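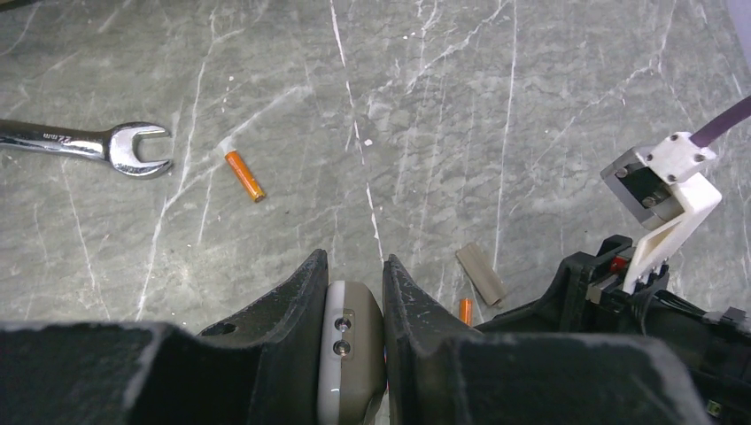
Keeping the Plismont cell alive

Jarosław Szewczyk looks after the two-arm cell at Surinley, and these pictures go with his maintenance notes. The brochure promised a cell that would "mostly take care of itself." I've read his log for December, and I have my doubts. It has 13 entries, and 4 of them are the same camera bracket working loose.

The screws on the gripper pads get checked before every run. Alar, who sold us the fingers, says once a month is plenty. Maybe it is, in their shop. Ours were backing out well before that, so Jarosław ignores the schedule and does it with his coffee.

Cables are the other sore point – the arms will move all day, but the wiring has to move with them. He redid the tie points in the fall and left more slack at the wrist. It has held so far. I'd want to see another 12 weeks of it before calling it fixed. 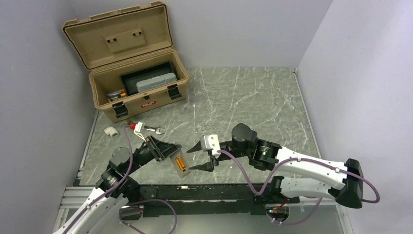 Both arms at the table, the left one holding a beige device with its compartment open. Toolbox at the back.

The battery job is what we use to check alignment after any wrist work. It's a fussy little task, and a good run proves less than the sales people would like. A bad run does tell you to go back and look at the fingers.

3684 views · 4 comments · 12 shares

Related galleries
Maluleke conveyor: belt change
Spare fingers, old and new
Rewiring the Surinley test bench

Contact | © Surinley Workshop Pages | Back to top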